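Tenancies and deposits > Moving out

Agent wants £200 for a table I believe I improved

Posted by Anatole Riviere, 9 July 2023

I moved out of a furnished one-bedroom flat on Fillov Road last month after 4 years of paying on time and apologising to the downstairs neighbours for owning shoes. The deposit was £1,419, a figure I remember because I had to sell a bicycle to reach it.

The agents, Goltard Lettings, have sent me their list of proposed deductions, and it has one item on it. They want £200 for "restoration of dining table", which they say has been left with "loss of finish and general dullness". I have been accused of general dullness before but never invoiced for it.

Some background. The table came with the flat. It has a light wood-grain top and it lived in the kitchen, where I ate at it, worked at it and once, during the business with the boiler, wore a coat at it. The check-in inventory says "dining table, good". That is the whole entry. The kettle got two lines.

In November I noticed the top had gone a bit tacky near where I sit, so I bought a bottle of Flamov surface reviver from Chaudhary's on the corner and went over all of it. The tackiness went and so did a certain amount of shine. I thought it looked better. The check-out clerk thought otherwise and wrote "finish compromised by tenant", which makes it sound as if I had been passing it secrets.

There are no burns, no gouges, no rings. You can put your dinner on it. I asked how they arrived at £200 and was told it was "the standard charge", and when I asked standard for what, the reply was a link to their own terms of business. I have 10 days to accept or dispute, and the email implies quite heavily that disputing will hold up the rest of my money until the sun goes out.

Do I have a leg to stand on? Does the fact that I used a product on it count against me? And should I mention the product at all, or is that the sort of honesty that ends up costing a person two hundred pounds?

3 replies

Pudding_Lane

You have several legs. Take them in this order.

The deposit is your money until somebody shows otherwise. It is for the landlord to prove the loss, and you don't have to prove you are a lovely person. If it goes to the scheme's adjudicator, they'll look at the inventory from when you moved in, the report from when you left, any photographs from both ends, and something showing what the repair costs. From what you've said, Goltard have "good" at one end, an opinion at the other and a standard charge in between. That is thin soup.

Next, fair wear and tear. A dining table is there to be dined at. Four years of one person's elbows will take the shine off most finishes, and the landlord is expected to swallow that. He isn't entitled to get back a table in better condition than it would have been in had you used it normally. Ask how old it is and what it cost. If it was already a few years old when you arrived, there may not be £200 of value left in it to restore.

Then the quote. Ask for an invoice or a written estimate from whoever is going to do the work, with the table mentioned on it. "Standard charge" isn't evidence of anything except that they have done this to other people. I had the same phrase from an agent over an oven shelf. I asked for the receipt and the shelf was never spoken of again.

As for holding up the rest, ask in writing for the undisputed part to be released now. All they are arguing over is the £200, so there's no good reason for the remainder to sit about. Put it politely and put a date on it. Write by email, even if they ring you. If they ring you, write afterwards and say what was said.

On the reviver: don't volunteer an essay, but don't fib either. If they ask, you cleaned the table with a product sold for cleaning tables, following the bottle. I assume you did follow the bottle.

One more thing, and it's the bit people skip. Get your own pictures in a folder tonight, with the dates still attached to them. Name each file with the month and where in the flat it was taken, then make a short list of which ones you're relying on. Adjudicators are reading about other people's carpets all day and will be grateful for a list.

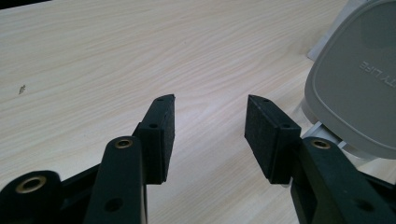
Marrowfat asked whether any of this still holds if the tenant signed the inventory on the day and never queried a word of it, as she did, standing in a hallway with a mattress balanced on her head.

It does, Marrowfat, more or less. Signing means you agreed the table was "good". It doesn't mean you agreed it was flawless, or new, or that it would stay good for ever under daily toast. A vague inventory is the landlord's problem far more than yours. It was his chance to write "unmarked, high sheen, bought last spring" and he spent it on the kettle. Where signing does hurt you is if there was already damage and you let it go past. Anatole hasn't said there was.

Pudding_Lane again, forgot to say: check which scheme the deposit is in and go to them direct. Using the dispute service is free. Agents sometimes describe it as though you'd be taking silk.

sidcup_dave

just pay it mate, life is short. i disputed a mattress once and by the end i'd have paid double to never hear the word mattress again

also those revivers are all the same, its basically washing up liquid with a lemon on the front

Harriet's Other Half

I'm going to be the wet blanket, having sat on the landlord side of this (one flat, inherited, please put down the pitchforks).

Pudding_Lane is right about the procedure and I'd follow it. But I wouldn't be too jolly about the product. Wear and tear covers what happens when you use a thing in the ordinary way. If a cleaner took the finish off, an adjudicator might call that damage, even well-meant damage, and the fact that you can still put your dinner on it won't settle the matter. I'm not saying they'd win. I'm saying it's the one part of their case with any meat on it, and you've posted it on the internet under what looks like your full name.

So I'd do two things before going to the scheme.

Find the bottle, or a picture of the label, and see what it says about suitable surfaces. If it says it's fine on sealed wood and wood-effect tops, keep that. If it says "not for use on" and then describes your table, well, at least you'll hear it from the bottle first. You don't say whether your top is solid, veneered or printed, and it makes a difference to what "restoration" could even mean. You can't sand and refinish a printed surface. If it turns out they've charged you for restoring something that can't be restored, I would enjoy that very much on your behalf.

Then consider offering a small sum without admitting anything. When my own tenant wore a patch in a worktop we settled on a figure that almost covered the tin of oil, and both of us slept. Something like £40, "in full and final settlement of the table", is a reasonable opening if you'd like this over with. If they refuse, you've lost nothing and you look sensible. Keep the offer separate from the dispute papers and mark it without prejudice.

And please don't go round to look at the table, which a friend of ours did with a sofa. The new tenants were on it.

Anatole Riviere

Thank you, all of you, including Dave, whose mattress I will think about.

I have written to Goltard asking for the age of the table, what was paid for it, an actual quote and the release of everything apart from the £200. I was civil throughout and removed a paragraph. The reply so far is an automatic one telling me how much they value my enquiry, with no figure attached.

The bottle was under the sink in the new place. It says suitable for "most household surfaces" and then, smaller, "test on a hidden area first". I did not test on a hidden area first. I'm not certain a table has one, unless you count underneath, and I wasn't planning to eat there.

No idea if it's solid. I've asked them that as well. If they say oak I shall want to see the tree.

Will try the £40 if they haven't answered by the end of the week, and will report back.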